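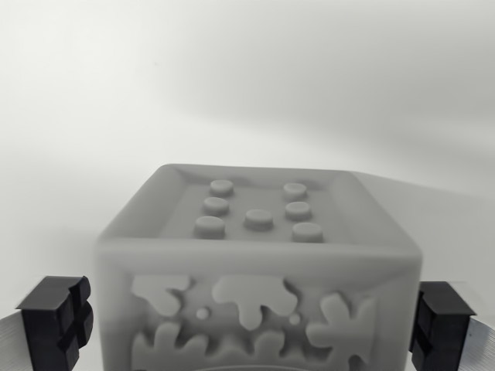 Trilon fingertip kit review: two months on our cube cell

If you look after a small pick-and-place cell you already know that fingertips are where all the trouble lives. The arm just goes on and on, the controller sulks once in a while, but it's the rubber that gets you out of your chair. So when Zawadzka put the Trilon kit on their site for $186 I ordered one the same afternoon and figured I could always send it back. I didn't send it back!

In the box you get a pair of black pads, the screws, a hex key and a folded sheet of instructions with print so small I took a photo of it and zoomed in. The pads have grooves cut into the inside face so they break up into chunky little lobes, and I like that a lot more than the flat ones we had before. Flat pads are fine on flat parts. Our parts are toy cubes with rounded corners and bumps molded all over the sides, and the flat pads used to sit on one bump and let the whole cube swivel.

Fitting took me most of a coffee. Park the arm, kill the power, undo the old pads, wipe the metal down well (mine had a nice gray crust under there, yuck) and screw the new ones on finger-tight. Then close the gripper gently on a cube and do the final tightening while it's closed, so the two pads line themselves up. The sheet has you tighten first and check after. I tried it their way and one side ended up a hair crooked, and I had to start over. 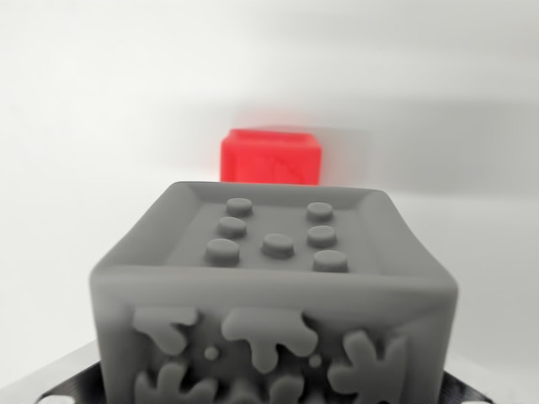 The wrist camera was my next job, and the kit gives you no help with that at all. New pads are thicker than our old ones, so the grip point moves and the numbers in Preltgate (our cell software) have to move with it. I redid the offset using the big gray cube with the studs on top, mainly for the splat shapes on the front, which give you lots of edges to check focus on. A plain side is hopeless for that. Don't be tempted to tweak the focus for parts farther back while you're in there. With the gray cube up close, the red one behind it goes all soft and glowy, and for us that's okay. I want the lens sharp where the fingers close, and the arm can always drive nearer to the rest.

After that I ran it slow, then at normal speed, and then left it going while I ate lunch at the next bench. The log said 778 grips before I stopped it to look at the screws. One had backed off by maybe a quarter turn. A tiny dab of threadlocker fixed it, and I wish Trilon would just put some in the box. For that money, come on.
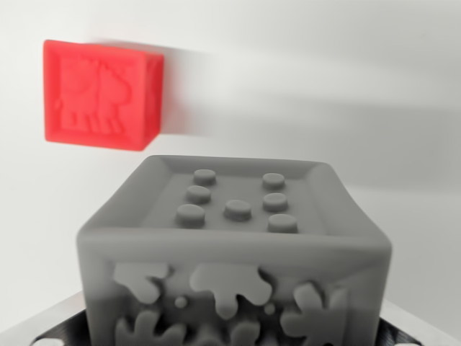 Red cube in motion, with the studded gray one up close.

One more gripe is dust. Those lovely grooves collect it, and once they fill up you're back to a slick pad. I go in with an old toothbrush and a bit of warm soapy water, then let the pads dry fully before I power up again. No solvent! I used it on the last set and they went shiny and hard. I also check the camera picture while I'm cleaning, and if anything looks shifted I redo the offset right then, it's a ten-minute job and saves a lot of swearing.
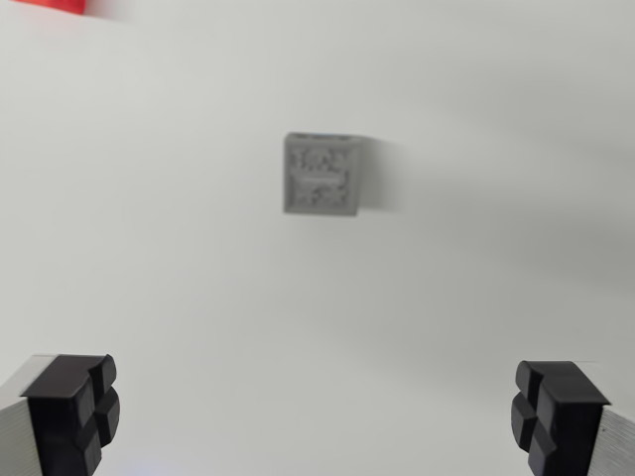

Wojciech Sadowski
Cell technician, Plukent

Small parts were the thing I worried about most, with pads this blocky. There's plenty of room between the fingers when they're spread, so coming down over a little cube is easy, but you do want to slow the last bit of the close. I dropped ours quite a lot there and the cubes stopped getting nudged off center. Grip force came down too, compared with the flat pads, and I'm hoping that means the rubber lasts longer. I'll pull them in February for a proper look at the wear and add a note to this page.

Would I buy the kit again? Yep, and I've already got a second one in the drawer. Four stars out of five, with the missing one for the threadlocker and that awful tiny print. If you order from Zawadzka, check which screw length comes with your version, as they sell a short and a long and the product photos look the same.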